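Order on the Table: Arvo Räsänen on Trays, Small Goods and the Habit of Putting Away

When the Toivonen Centre for Household Studies opened its sorting room in March, its coordinator, Arvo Räsänen, asked for very little in the way of furniture. The room has one large table, a wall of shelving and a stack of shallow trays. Visitors from community housing programs and libraries come to learn how small household goods can be gathered, sorted and returned to their places.

"People expect cupboards," Mr Räsänen said. "I wanted a surface. If you cannot lay things out, you end up sorting them in your hands, and that is tiring work."

Mr Räsänen came to the Centre from Pladeo, a supplier of storage fittings, where he spent much of his time answering letters from customers whose drawers had filled up again within a season. He does not blame the drawers. In his view, most households own sound storage and lack a stage between the pile and the shelf. The tray provides that stage.

The Centre's Thursday session runs for 90 minutes and begins with loose goods spread across the table: small boxes, sponges, lids and similar items of no great value. Participants are asked to leave everything where it lies until they have decided what the tray is for. It may hold the things that belong in one room, or the things to be used that day.

"The decision is the slow part," he said. "Carrying is quick. I have seen a very capable person fill three trays and then empty them all, as she had never settled on the question."

He favours a dark tabletop and a pale tray, a pairing he first tried at Pladeo. The colour difference helps older participants find the edge of the tray, and a low lip keeps small packages from sliding off when it is lifted.
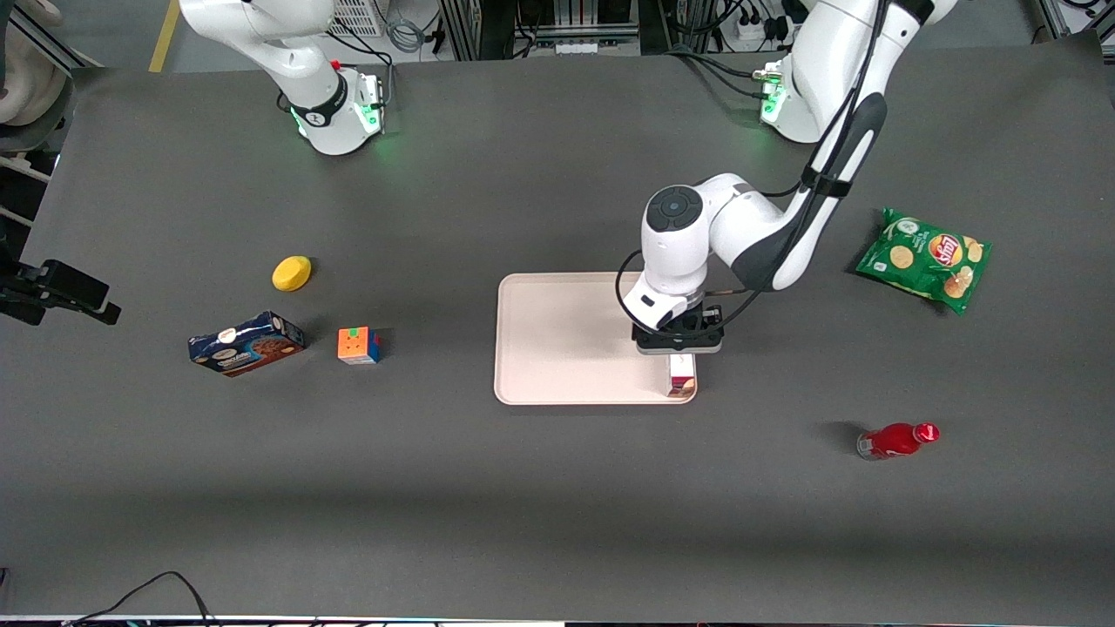
He also advises starting at a corner. A box stood upright in the corner of a tray gives the next item something to sit against, he said, and the row builds from there. Items placed in the middle tend to be moved twice.

The Centre's handbook, Para, sets out the method in 62 pages and is lent to participants free of charge. A shorter edition for schools is in preparation. Mr Räsänen would like it to include a chapter on shared kitchens -- a subject on which he receives more inquiries than any other.

Asked about his own household, he was brief. "There is a tray by the front door. At present it is full."

Enrolment for the winter sessions is open at the Centre's front desk.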